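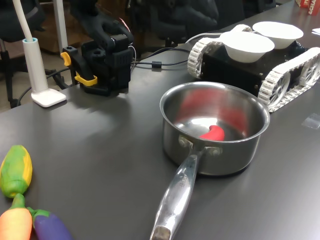
Filed under: Football / Club Documents / Minutes

Ovholm Football Program: Minutes of the Preseason Staff Meeting

August 31, 2023
Recorded by Tùng Dương

1. Previous minutes
The July minutes were approved with one correction. Under equipment, "shoulder pads" should read "shoulder pad straps." The pads themselves were not replaced.

2. Quarterback depth
The offensive coordinator reported on the two scrimmages. Han took the majority of first-team reps and completed passes at an acceptable rate on early downs. Third-down results were weaker. Most of the incompletions came on outside throws to the wide side of the field, where the release was late. Footwork on the three-step drop has been shortened and will be reviewed again on film before the opener.

Stinel took the second-team reps. Arm strength is adequate. Protection calls at the line remain inconsistent, and the center has been making them for him. The head coach asked that this stop in practice so that the calls can be graded.

Agreed: Han starts against Pistham. Stinel will have a package of 9 plays, run from the pistol, all with a single protection. No series rotation is planned. The package will be installed in the first practice of game week and cut if it is not clean by the last.

3. Offensive line
Left guard is unsettled. The candidates grade evenly in pass protection, and the difference is in pulling on the counter play. The line coach requested more time before naming a starter. Granted. Snap exchange from the shotgun was low on several plays in the second scrimmage. Centers and quarterbacks are to report early for extra snaps.

4. Defense
Base front stays at four down linemen. Pistham used heavy tight end sets for most of last season and is expected to do so again. The defensive coordinator proposed a third linebacker in place of the nickel back on first down. Discussion followed on coverage of the slot if Pistham motions out of the heavy set. The corner will travel and the safety will rotate down. Check calls are to be one word each. The current calls sound too much alike from the sideline.

5. Special teams
Nearly 30 minutes per practice is going to the kicking game. The special teams coach asked to keep this through the opener and reduce it afterward. No objection. Field goal protection on the right edge needs a second blocker identified. The punt return job is open between the same two players as in July. Fair catch decisions will be graded separately from return yardage.

6. Equipment and travel
The order for 200 practice jerseys was received short in the larger sizes. The supplier has been notified. Linemen will use last year's jerseys in the meantime. The bus for the Pistham game is confirmed. Departure time will be posted with the travel roster. Headset batteries are to be charged the night before and tested on arrival.

7. Action items
Offensive coordinator: pistol package script, to staff before game week.
Line coach: recommendation at left guard.
Defensive coordinator: revised list of check calls.
Special teams coach: right edge personnel for field goal protection.
T. Dương: follow up on jersey sizes, circulate film schedule.

8. Other business
The film room projector has been moved to the position meeting room until further notice. Staff who need it should sign up on the sheet by the door.

Next meeting will follow the Pistham game, after film grades are turned in.

This site uses cookies to remember your preferences. By continuing to browse you agree to our cookie policy. Accept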